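Tulip table, April

Hello again! I brought tulips in this week and, as usual, got carried away with the vases. The plan was one tidy bunch. Then I remembered the colored glass I'd bought at the Treloar sale (over 70 pieces in that lot and I only came home with a few – very restrained for me), so it had to be the yellow-amber one and the green one, side by side on the teal tabletop.

I'm a big fan of a really dark tulip. It goes in the green vase by itself, leaves and all, and I leave it alone. The pinks are easier to love and much harder to arrange, and I always want to add one more stem.
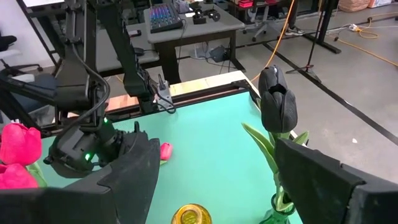
Anyway, my rule with pinks is to cut them shorter than feels right and give them cold water, maybe 16 ounces in a medium vase. They keep growing after you cut them, which I still find a little spooky. I got 12 days out of a bunch from Stirnen last spring, and I'm hoping to beat that.

If you're buying your own, get them while they're still shut tight and squeaky. Costar usually has the dark ones, though they go early in the morning. I'll post more once the peonies show up – I've already cleared a shelf!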